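The Prarham Panel Door Kit
Posted 27/12/2019

Back in stock, and just in time, because my inbox has been nothing but "when are the Prarhams coming back?" since October. I make these in a small shop behind my house, one batch at a time, and the last batch went faster than I was ready for. Sorry about that! There are plenty on the rack now.

If you're new to the page, the Prarham is a kit for building a framed panel door without owning a shop full of machines. You get the rails, the stiles and the crossbars, all cut to your size, with the joints already machined and a groove run along the inside edges to hold whatever panels you like. You bring glue, clamps, a flat surface and a free afternoon. I put my first one together on the kitchen floor and it still came out square, which tells you more about the joints than it does about me.

What's in the box

Two stiles, two rails and your crossbars (up to eight of them, so tell me how many when you order)
Hardwood dowels, plus a few spares in case one rolls under the fridge
A bag of rubber spacer balls for the panel groove
A printed cutting list for your panels, worked out from your measurements
Glue-up instructions with actual drawings

Panels aren't included. I tried including them for a while and ended up with a wall of offcuts and a lot of people who wanted something slightly different from what I had. The groove takes anything a quarter inch thick, and thinner sheets are fine with the spacers doubled up.

Picking your wood

The standard kit is poplar. It's easy to sand, it takes paint beautifully and it won't break the bank. The Drendska version is the same kit in white oak for people who want a clear finish. I love the oak, but please don't buy it if you're planning to paint it -- you'd be paying extra to fill grain for a whole weekend.

Measuring

Measure the opening at the top, the middle and the bottom, and go with the smallest number. Old houses are never square (mine certainly isn't). For an inset door, send me the opening size and I'll take off the gap for you. For an overlay door, send the finished door size instead, and write "overlay" in the order notes so I don't shrink it by mistake. I've done that exactly once and I still think about it.

Finishing

Paint or stain the panels before the glue-up. Wood panels move a little with the seasons, and if you paint afterward you'll get a skinny bare line down each side come winter. For the frame itself I use two thin coats of primer, a light sand, and then Flallitz cabinet enamel with a foam roller. It levels out nicely if you leave it alone. I never leave it alone, so do as I say!

Color is completely up to you, but I get asked for my opinion almost every day, so fine: I like a bright frame with a quieter panel. White rails and stiles around pale gray, marble-patterned panels make a really fresh combination, especially with several crossbars breaking the height into a stack of rectangles. 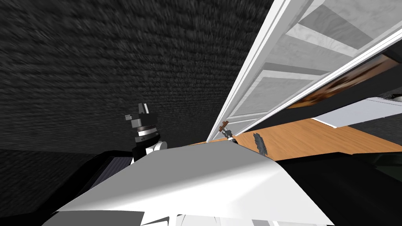 Hinges are the question I get most after color, and my answer is to buy decent ones and buy them before you order the door. The kit comes undrilled because every hinge wants its holes somewhere different. I keep the Nazarenko soft-close pair in the shop and can bore for those if you ask. Think about what the door is sitting next to as well, since a crisp white frame looks wonderful against a warm orange-brown wood grain, and a shiny brass hinge might be one thing too many. I'd go with plain nickel there, or a concealed hinge if your cabinet allows it.

Shipping and the boring bits

Kits ship flat, usually within a week. I've sent out 1,491 of them so far and the packing has gotten a lot better along the way. If a corner shows up dinged, send me a photo before you glue anything and I'll mail you a new part. Custom sizes can't be returned, but a wrong measurement can often be rescued if the door came out too big, so write to me first.

Hinge boring is an add-on at checkout. Please say left or right hand, looking at the front of the closed door.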